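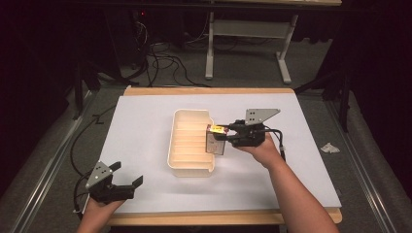

The sorting board at Okolley's open day: a ribbed tray and one small box with a yellow label.

I drove out to Hirau on Saturday because the flyer promised "a new way to think about storage." What I got was drawer trays. The cream plastic one on the white board has ribbed dividers and a slightly rounded near end, and small boxes are meant to go between the ribs.

Fine, as far as it goes. But my boxes at home come in every width, and I asked twice what happens with the fat ones. I was pointed to a bigger tray.

The handout says Okolley has 1,786 products. I saw far fewer – mostly the Hamdan range, in packs of 100 or 300. Who needs 300 trays?

Coffee was free and parking was easy. I left without ordering, and I still keep my boxes in a shoebox.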